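Trernance Hall users' meeting — notes by Jade

Present: me (Jade Lockwood, scribbling as usual), Tracey Yeoman in the chair, and the regulars from Asfaw and Lirik. Josutus sent apologies. We started at 4, with tea.

Floor

Everyone is very pleased with the grey floor! It's smooth, it's easy to sweep and it makes the whole place feel lighter. I did say it shows up every bit of fluff, and there was a lot of nodding at that. We agreed it gets a dry mop at the end of each session, and no dragging anything heavy over the seam, please.
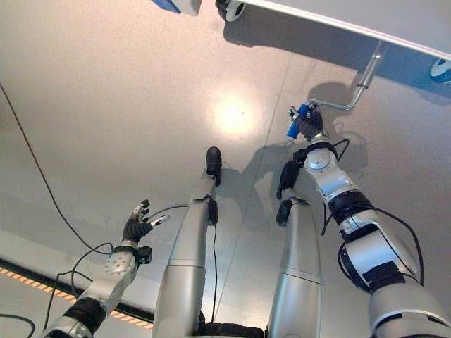 The yellow and black striping along the edge stays where it is. Lirik asked if we could do without it (they think it's a bit ugly) but the rest of us like a good loud warning — so it stays, and bags and coats are to be kept well off it.

Small blue bits

We then had a long chat about the small blue pieces, which do have a habit of wandering off. I've bought 2 lidded tubs, one for each end of the shelf, and anything blue goes back in a tub before the lights go off. Asfaw will do the labels. I've spent £30 so far and have the receipts somewhere (will dig them out, promise!).

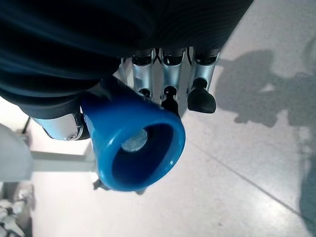 Tracey wondered whether the cup-shaped ones ought to be kept apart from the rest, as they get squashed at the bottom and the rims go out of shape. Good point, so they'll go in on top, wide end down, and we'll see how that goes until March.

Any other business

The kettle needs descaling. I'll do it. Lirik to bring milk next time.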